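7/13/22

Back on the devotional comparison today, after letting it sit since April. Evaristo Montes dropped off his marked-up copy of the Detano daily readings and wow, that man uses a lot of pencil. I went through it at the bench with my own copy open next to it and a third pile of slips going, so forgive me if the page numbers below wander a bit.

What I'm trying to do (for whoever picks this notebook up after me) is check every reading in the Detano book against the verse printed underneath it. Does the reading say what the verse says, or does it just borrow a nice phrase and head off somewhere else? I got as far as page 74 before lunch. The early ones are better than I remembered! The one on Psalm 46 stays close to the psalm and even mentions the nations in an uproar, which most gift books skip right over.

Then there's the run on Philippians. Six readings in a row, all written as if Jesus is talking straight to the reader, and all of them leave out the prison. Paul is in chains when he writes that letter and you'd never guess it. I put a P on each of those slips. Evaristo had written "where is the jail??" in his margin next to the second one, so we're seeing the same thing.
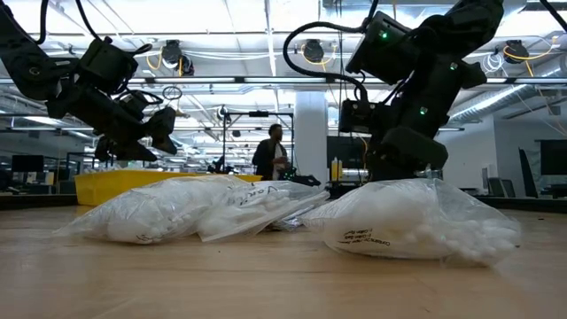 So is a first-person reading always a problem?

I'd say it depends on whether the reader can tell where Scripture stops and the author starts. The old Quezada hymn book has verses in the Lord's voice too, but they follow the text so closely that you could lay one over the other. Detano puts its own words in the big type and the verse in tiny italics at the bottom, and I think that's backwards.

Checked the Savville printing against the first one after lunch. The introduction has been changed! The paragraph about "listening with pen in hand" is gone and there's a softer one about "reflections inspired by prayer." The readings themselves look the same wherever I dipped in, but I haven't gone line by line. Need to do that before we say anything in print about it, and we should quote both introductions in full so people can judge for themselves.

Letter from a reader in Rendness, a good one. She gave her sister our leaflet and the sister got upset and didn't call for a while. She wants to know if she should have kept quiet. I drafted a reply and tore it up, too preachy. Second try just says to go read Philippians with her sister, the whole letter, out loud, and leave our leaflet in the drawer for now. Will let it sit overnight.

Leaflet count: 469 left out of the 1,000. The typo in the second column (Collosians, ugh) is still in all of them. Evaristo says fix it by hand, I say reprint.

Next: pages 75 on, and find my other green pencil. Also look up which translation they're using for Isaiah 30, it doesn't match any of the ones on our shelf.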